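Re: Replacement interval for fixed anchors at Skeltness

bkemeys
The 4 glue-ins on the lower tier of Juleck are due for replacement. I'd go titanium throughout. 316 stainless has no place that close to salt water.

haddad_b
Disagree on "throughout." The upper tier gets washed by rain and the 316 there shows surface staining, no cracking. Keep the budget for the overhangs where salt stays on the metal.

bkemeys
Staining tells you nothing about stress corrosion. The cracks start where you can't see them.

haddad_b
Agreed, so pull test a sample first. 25 mm from the hole edge to the nearest seam is too close on two of the upper ones anyway, whatever they're made of.

CarlaR
Has anyone got the adhesive data? Cure time matters more than alloy if this is being done in October.

fsabbagh
Cure time at cliff temperature is what I want to measure before we drill anything on Juleck. I'll set 84 mm test bolts in offcuts of the same sandstone and pull them with the hydraulic tester, axial first, then shear. The long rope for the overhang needs a length check too, and that can be done indoors along the big white wall. I won't rig anything from the beams and pipes overhead, so no drop tests until we're outside.

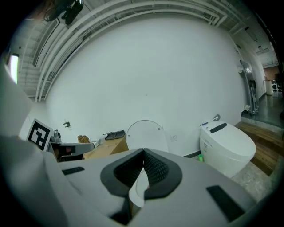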